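Blog > Life stuff > Moving

August 5, 2023

Quick one because I have 5 tabs open and a kettle going. People keep asking how the apartment hunt went so here it is, all in one go, then I never want to talk about deposits again.

We got a place! Third floor, Jorkby, the street behind the bakery. It's small. Bathroom door opens the wrong way. Don't care. It has a window that gets sun until dinner and a landlady, Mrs. Ouali (Souad, she insists), who picks up the phone when you call her. After the last guy that feels like a spa treatment.

Viewings were awful though. We saw one with carpet in the kitchen. Carpet! In the KITCHEN. One where the "second bedroom" had the water heater in it, and the agent just kind of stood in front of it the whole time. One that was lovely and gone by the time we got back to the car. I cried a bit in the car. Ate a whole bag of pretzels. Moving on.

Money part, for the ones who asked. Deposit was 375 plus first month, and we get it back if the walls stay the color they are now. They're sort of oatmeal. I can live with oatmeal. I did ask about painting the hallway and Souad said "we will see" in the voice my mother uses for no.

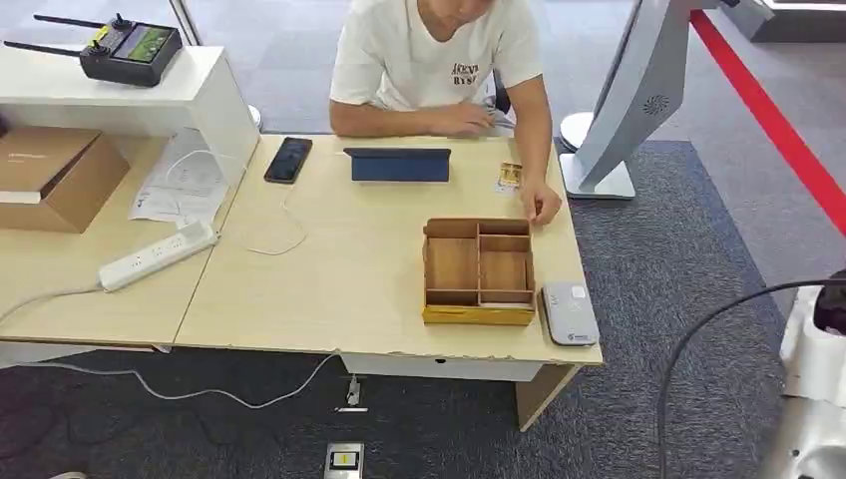

The desk question. Everyone has an opinion on this so let me have mine. I work from home most of the week and the old desk did not fit up the stairs, we tried it sideways, we tried it with the legs off, my shoulder still hurts. So I need a new one and I do not want a fancy one. Give me a pale top with a chipped front edge, light wood leg, phone lying near the back, carpet under it, done. A desk that's already beat up is a desk you can put a mug on without a coaster. My sister thinks I should buy new and she's wrong. Budget is whatever's left after the van, so, not a lot.

The van!! Book early. I called Juvo first and they had nothing until March, which, what. That's not a van company, that's a waiting list. Ended up borrowing one from Ulla Hyvönen at choir who uses it for her plant stall, so everything I own now smells like tomato leaves and there is soil in my pillowcases. 2 trips. She wouldn't take money so I gave her the big fern, the one that never liked me anyway.

Things I packed badly: the knives (in with the towels, found that out the slow way), all the chargers, the one pan we use. Things I packed well: books, becuase I used small boxes for once in my life. Small boxes for books. Write it on your hand.

Still missing: the shower curtain rings, the good scissors, left boot. Just the left.

Zaki the cat has been living behind the washing machine since we got in. Comes out at night, eats, yells, goes back. The vet's office said give it 5 days and leave a worn sweater near him, so my gray one is on the floor back there getting furry. If anyone has a trick that isn't tuna let me know, we've done tuna, he takes the tuna and leaves.

Internet gets hooked up next week supposedly. Until then I'm posting off my phone so excuse teh typing. Kettle's done, going to look for a mug.

Recent posts
Soup from the bottom of the freezer
Why I quit the Sirkitz class (my knees)
Zaki vs. the new carrier
Choir concert, the long version

This blog uses cookies to remember your settings. By reading on you accept this. OK | Learn more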